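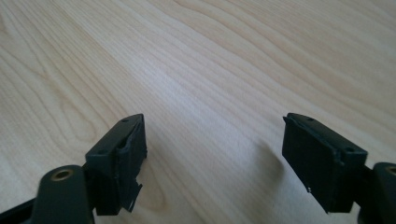

### 3.2 Textiles and work surface

The choice of cloth has a large effect on how a household sorting task goes, and in earlier papers it is often described in one short line. We therefore report it in more detail. All textiles came from the Bratside household list, which contains 181 pieces in everyday sizes. From this list we selected 98 pieces for the basket task. Pieces with buttons, zippers or lace were left out, as they will be treated in a separate study.

We divided the selected pieces by weave and by thickness. Flat weaves keep a fold when they are pressed, but they also slide easily over each other. Raised weaves behave differently. They hold air, they feel thicker than they are, and a fold made in them opens again slowly. Tam's earlier list did not make this difference – it had only "towel" and "other" – and for this reason our numbers cannot be compared directly with his.
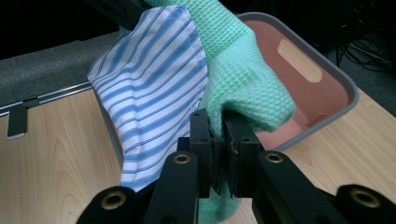

**Figure 3.** Waffle-knit towel and striped cloth at the basket.

Raised weaves received their own group in the coding sheet, which was prepared by Chak-lun Tam and checked by Pirjo Heiskanen. The coders wrote down the weave, the main color and the shape of the cloth at the moment of contact with the basket. The mint-green towel in Figure 3 belongs to this group: its small square recesses are easy to see, and the cloth makes a soft, rounded bulge over the pink interior of the basket. We coded such a shape as "bulge", and used "flat fold" only when two layers were lying close together. The blue-and-white striped cloth was coded separately, by its pattern.

The work surface was a light wooden tabletop. Its smooth finish reflects light, and pale cloths had less contrast against the bright areas. We kept the same surface for all pieces and noted the glare in the coding sheet. Disagreements between the coders were mostly about thick cloths with a loose fold – these were discussed again in January, and 10 of them received a new code.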